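Footwear care notebook, Akstead Textile and Leather Workshop
18th April
Entry: hand cleaning of black athletic shoes, dry cotton method

The purpose of this entry is to record the cleaning procedure for synthetic athletic footwear, as distinct from the leather procedure entered last October. The leather method calls for conditioner and a stiff brush. Neither is recommended on mesh or on glossy overlays, where cream leaves a film that shows under strong light.

Work is carried out seated, with the shoe held in one hand and a wad of white cotton in the other. White is preferred on black uppers, as any soil or dye lifted from the surface can be seen on the wad straight away. The collar is treated as its own area, with short strokes and light pressure.

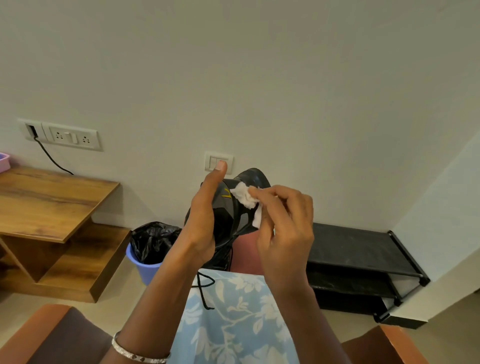
Olberg asks whether a microfibre cloth would do the same job with less waste, and notes that cotton tends to shed lint along stitched seams. The Olberg bench has used cloths on trainers for two seasons and washes them at the end of each week.

The point is accepted in part. A cloth will be tried on the next pair and the result entered under the same heading. Cotton remains the standard for now, as it can be pinched to a small point and worked into the join between the upper and the midsole. A folded cloth is too bulky for that line.

Stock is adequate. The Beaudoin cotton comes in rolls of 125 grams, and one roll lasts about 28 pairs if the wads are kept small. Colleagues are asked to turn the wad to a clean face before discarding it.

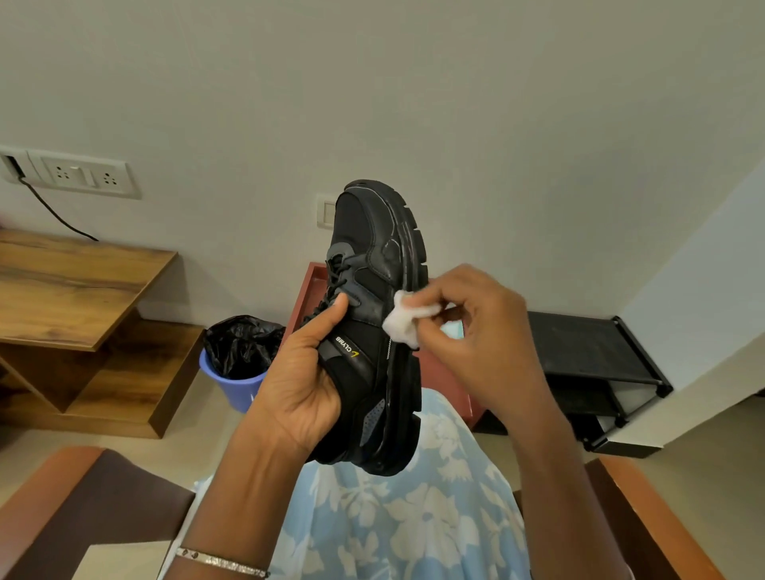 Lugged soles are to be left until the upper is finished – loose grit from the tread will otherwise travel back onto the mesh. Printed logos should be wiped along the lettering with no cleaner applied. Laces may stay threaded for routine care and come out only for a full wash.

Each shoe is turned and checked at the heel, the collar and the toe before the second is taken up.
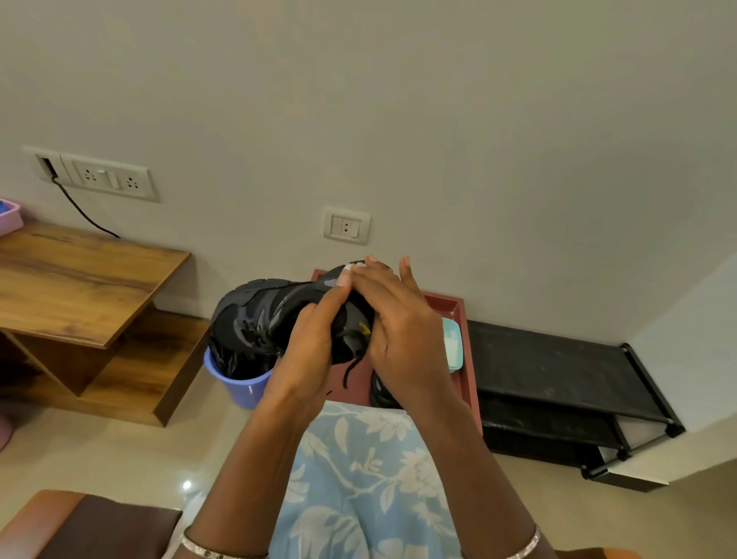 Pairs stay together throughout and are labelled only once both shoes have been passed. The Hotusholm storage sheet still gives six hours of airing after damp cleaning. No airing period is set for dry cotton work, and the sheet should be amended to say so.

To do: order two rolls of cotton; cloth trial, next pair; copy this entry to the Olberg bench.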